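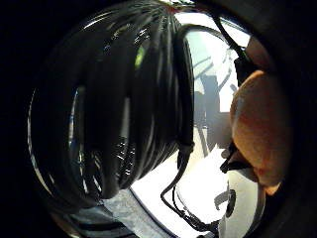

Koltonari: capture rig comparison set

Koltonari is a small data set recorded to compare two ways of capturing tabletop handling: a hand-held gripper with a wide-angle camera near the jaws (Tekeo), and a sensor glove tracked by printed markers (Ukitz). Maintained by Teresa Sobczak and Kiprono Mwakyusa. Last revised 9/21/26.

Contents

1,035 clips, 6 tasks, 2 capture devices. Objects are mostly soft toys and open baskets, with some coiled cable. Clips with dropped tracking are kept and flagged in the index.

Devices

Tekeo - hand-held gripper. Fisheye image, circular, black outside the lens circle. Bright backgrounds clip to white under auto exposure; glossy black objects keep their highlights but lose detail between them. The operator's thumb can enter the image at the right. Mask it before training if your model is sensitive to skin tones.

Ukitz - sensor glove, black, rigid segments along the fingers, strap across the back of the hand. A white cube with black-and-white square markers on top gives hand pose. Wired. Pose is solved from the fixed view of the table, so at least one cube face has to stay readable.

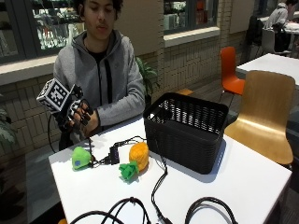

Known problems

Glove pose jumps when the cube turns from one face to the next. The Wróbel filter removes most of these jumps and adds a lag of 3 samples.

Gripper clips have no absolute pose. Use the relative track only.

Cable drag on the glove changes the wrist path on long reaches. We have not corrected for it.

Timestamps come from separate clocks. Run the alignment script before pairing glove and fixed-view data.

Splits

Train and test are split by operator - no operator appears in both. Do not reshuffle by clip if you intend to report a device comparison.

Planned

A second release in November with a shorter glove cable and fixed exposure on the gripper camera. Index format stays the same.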